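Gripper notes — soft pads vs old pads, black cloth
Last updated: Thursday, September 23, 2021

Second day on the hand-held unit. Bedroom setup, black twill on the bed, sun coming straight in.

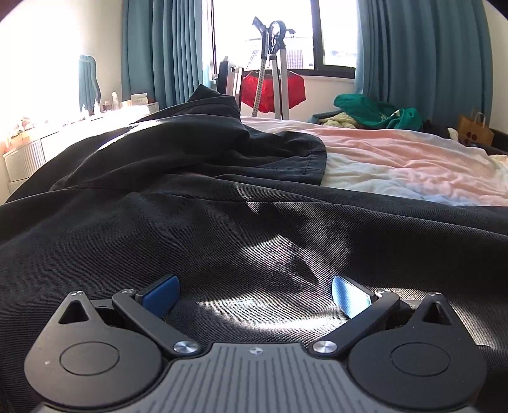

Blue pads first, then the Mirkero ones. Same grasp both times: come in low, pinch a fold, lift, hold, let go. 70 tries each.

Blue: 14 misses, nearly all on flat stretches with no fold to get hold of. Once theres a ridge it grabs fine. Mirkero: more misses, didn't finish the tally, pads kept skating over the weave. Don't quote a number for these yet.

Closing force — left it at the Clullow default. Tried it higher, left shiny marks on the twill. Went back.

Camera is the bigger headache. Exposure hunts when the sunny patch comes into view, the rest of the cloth goes to mush. Locked it by hand, better. Depth still drops out on black, up to 200 frames in the worst run. Try the Skimden camera before blaming the pads.

To do
- rerun Mirkero w/ locked exposure
- curtains closed vs open, same cloth
- check screw torque at the fingertip joints, left one feels sloppy
- ask Björklund for spare pads, need them before Novemeber

141 clips copied over, not sorted.

3 comments · 2 shares

Recent entries
Clullow controller: lag when closing
Skimden camera mount, second try
Pad wear on denim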